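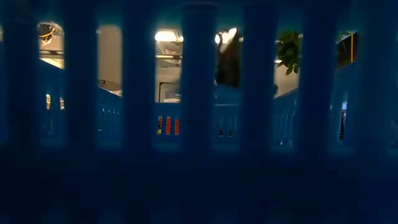

News > Software > Planning and perception

Plarkov opens up Drulari 2, its planning software for slotted baskets and other awkward containers

Plarkov is very pleased to say that Drulari 2, the new version of our planning software for robot arms, will be open to all customers from October, and we'd like to thank everyone who put up with the early builds (and wrote to us so patiently when they crashed!).

Baskets have kept us busy for a long while. A slotted wall lets the background show through, so depth readings come back full of holes, and the planner then thinks it can pass where it can't. Drulari 2 fits a whole basket shape to whatever points it has, works out which way the basket is turned, and only then chooses where the fingers should go. It was tuned on 1713 recorded attempts at our own bench, and each of them can be replayed step by step in the new viewer.

On a wooden table like ours, with blue, orange and black baskets standing at different angles, the dark ones ask the most of the software, and they now have their own settings page.

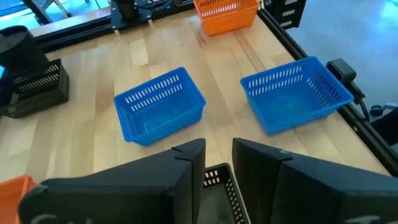

Vlasta Stojanovska writes that the replay viewer has already saved her team at Janevski a good many long afternoons, though she would still like the planner to say more plainly why it has turned a grasp down. We agree with her, and clearer messages are next on our list.

Existing licences carry over without charge. The installer, the release notes and 183 worked set-up files are on the customer pages, and Seija Jääskeläinen will gladly answer questions from the press through the Plarkov office.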